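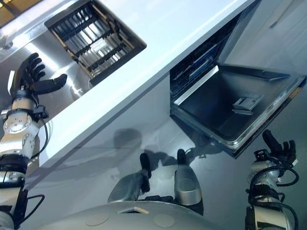
The Kitchen at Rest: Sink, Rack and Dishwasher in the Shared House

Residents of the Kudthorpe housing association tend to judge a kitchen by its cooker. The association's property team has come to look first at the other end of the room, where the washing-up is done. In the 58 flats refitted since October, the greatest care has gone into the short stretch of white worktop that holds the sink and the dishwasher beneath it.

The arrangement is a familiar one. A stainless steel basin is set into the counter, with a drying rack of black and silver bars resting inside it. The dishwasher is built into the white cabinetry below, and its door folds fully down. Plates that need a rinse have only a short way to travel, and pans too large for the machine can be washed by hand and left to drain in the basin, where the water runs away without reaching the worktop.

Placing the rack in the sink was a matter of some debate. Earlier kitchens at the association's Pivutgate building had a separate draining board, and tenants reported that it was seldom clear of crockery. A rack that sits within the basin gives up some washing space, but it can be lifted out when a roasting tin has to be soaked. Households that cook for 6 or more may still prefer the older layout, and it remains available on request.

Loading and emptying

The guidance issued to new tenants is brief. Scrape plates but do not scrub them. Face the dirty side of each plate towards the middle of the rack, and keep tall items clear of the spray arm. Fill the detergent dispenser in the door last, once the racks are loaded, and close its lid firmly. Empty the lower rack before the upper one, so that water held in upturned mugs does not fall on dry plates.

An open door takes up a good deal of floor. The association asks for a clear depth of 169 centimetres in front of the units in all new plans – a generous figure in a small flat, and one that the fitters, Grodard, have not always found easy to meet.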